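**Do we need another loyalty app?**

The Tudham traders' newsletter doesn't often get three letters on one subject, so the Castetlow card must have touched a nerve. For anyone who missed the leaflet, Castetlow wants every food shop between the station and Stikness Road to drop its paper stamp card and join one shared phone app. Shoppers scan a code at the till, collect points and spend them at any shop in the scheme. The pitch says it will "bring people back to the high street". I have my doubts.

The leaflet makes much of the trial in Stikness, where 3,507 people signed up between February and the end of spring. Fine, but signing up got you a free coffee. I would have signed up for a free coffee. What I'd like to see is how many of them opened the app a second time, and the leaflet is silent on that. I wrote to ask and was sent the same leaflet again, as a PDF.

Then there's the cost. A shop pays £28 a month, plus a share of whatever points are spent there. A small grocer selling tins, bread and milk makes pennies on most of it. Carla Chamoun, who runs Sabbagh on the corner, has worked out that she'd need 15 extra decent-sized baskets each month just to stand still, and she doesn't believe a points scheme will send her one. Her paper cards cost next to nothing – a box from the printer lasts her until she's sick of the design – and the regulars like having them stamped.

I'm also uneasy about the shopping records. The app keeps what you bought, where and when. The terms say this may be passed to "selected partners", who aren't named. Perhaps it's all harmless. I'd still want to know who they are before asking my own customers to hand over a phone number for the sake of 6p off a tin of beans.

In fairness, two shops on the parade are keen, and one of them says younger customers never carry cards. That may be so. They do seem to manage with bags, keys and umbrellas, though, and a till that remembers a name and a stamp count would solve the same problem without a monthly bill.

Castetlow wants replies by 02/07/2019. My own form is still on the counter, unsigned.
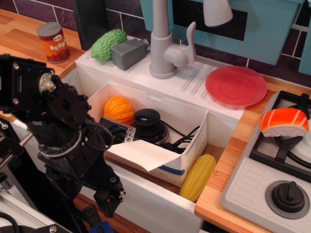

Can a shop join for a short spell and then leave?

The contract runs for a full year, and the leaflet makes no mention of a way out before then, so ask for one in writing before you sign.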